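Bavdale Countertop Sealer: four months in
Review by Kanini Mfinanga

The sealer goes on light grey stone, the kind with faint beige and brown mottling in it.

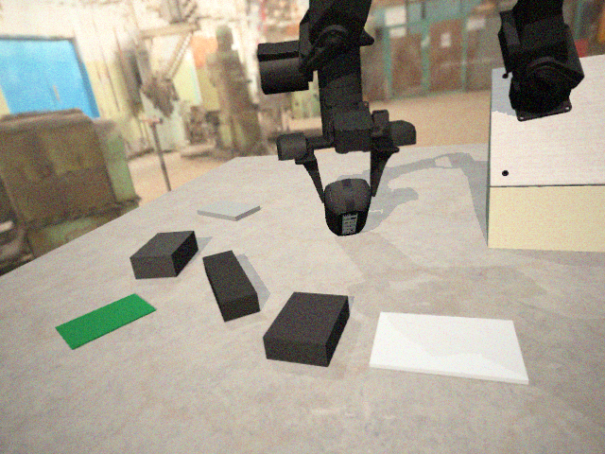
What the label promises

Bavdale sells this as a wipe-on, wipe-off sealer for stone kitchen counters. One coat, "lasting protection," no smell. I have read those three claims on every bottle I have ever bought, including the Wallis spray that left my last counter looking like somebody had iced it. So I went in with low hopes and a roll of paper towels.

The bottle is small for the price. You get a foam pad in the box that falls apart by the second use. An old cotton T-shirt did a better job, and I already owned one of those.

Putting it on

The directions say to clean the counter, let it dry overnight, wipe on a thin coat and buff after ten minutes. They don't say how thin. My first try was too heavy and dried with streaks you could see from the hall, and getting them off meant more sealer and a lot of rubbing (the customer line told me to do this, and it did work, though my shoulder had opinions). If you buy it, do a patch behind the toaster first.

As for no smell, no. It smells like a shoe store. Open a window, and don't plan on cooking that evening.

Does it keep stains out?

Some of them. Coffee and olive oil wiped up fine after an hour. Red wine left a ring I can still find if I get down level with the counter. Lemon juice dulled the finish within minutes, and to be fair, no sealer is going to stop acid from etching a stone that etches. The label could mention that. It has room for a mountain and a sunset.

Water beaded nicely for the first two months. By the third it was sitting flat next to the sink, where the counter gets wiped the most. I put on a second coat there and the beads came back. "Lasting" is doing a lot of work on that label.

Compared with the others

I had half a can of Mumosari paste left, so I did the short stretch by the stove with that. It takes almost twice as long to buff, and you have to dig it out with a spoon once the can gets cold. It has held up better. Suwannarat makes a cheaper liquid that a neighbor swears by, but I tried it on a spare tile and saw no difference between the treated half and the bare half. Maybe I got an old bottle. I wasn't going to buy another one to find out.

Who should bother

If your counter is polished and dark, you may not need a sealer at all. Put a few drops of water on it, leave them for fifteen minutes, and wipe. No dark spot means you can keep your money. If the stone is pale and thirsty, Bavdale is okay, and easier on the arms than paste. Just plan on doing the sink area again every couple of months.

I'd pay half the price for it. I'll finish the bottle and go back to the paste in September.

Rating: 2 out of 4

Posted 4 August 2018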